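Bench Skills, Unit 4: Power Strips and Cord Care
Elmont Technical Program, course handout

Read this before the August lab. Bring it with you.

1. Before you handle the strip

Pull the plug out of the wall first. Lay the plug on the mat where you can see the prongs. Unplug every adapter from the strip, starting with the heaviest one. Block adapters put a lot of weight on one socket, and the contacts loosen over time.

Switching the strip off at its button does not count as unplugging it.

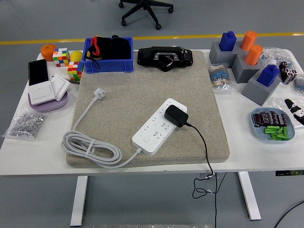 Adapter cords go back in the bin with their own adapters. Do not leave them hanging over the front of the table at the end of the session.

2. Looking it over

Work on the mat so the strip doesn't slide. Hold it with one hand and turn it with the other. Look for:
- brown or melted spots near the sockets
- cracks in the housing
- a button that sticks or feels loose
- a cord that moves where it enters the housing

Bend the cord gently along its full length. Stop if you feel a stiff or flat place and mark it with tape. A strip with a damaged cord goes to the Rurkside shop with a red tag. Don't repair it yourself.

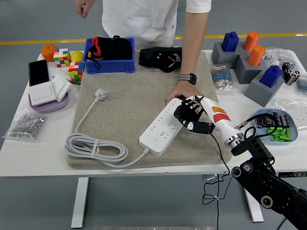

If two people are working on one strip, agree on who is holding it before anyone lets go. Keep small parts in their bags while the strip is out. A nut that falls into a socket means the whole strip gets tagged.

3. Coiling the cord

Start at the strip and work toward the plug. Make loose loops, each as wide as your hand is long. Let the cord turn the way it wants to. Tight loops strain the wire inside. Close the strap over the coil and leave enough free cord to reach the plug.

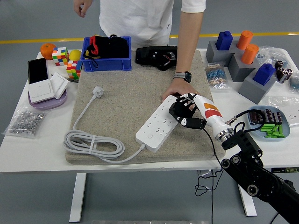 Never wrap the cord around the strip itself. Points are taken off for this on the lab check.

4. Lab check

You will do steps 1 to 3 without notes. Allow 2 minutes for the coil. Write the result on the inspection sheet, then return the strip to shelf 423.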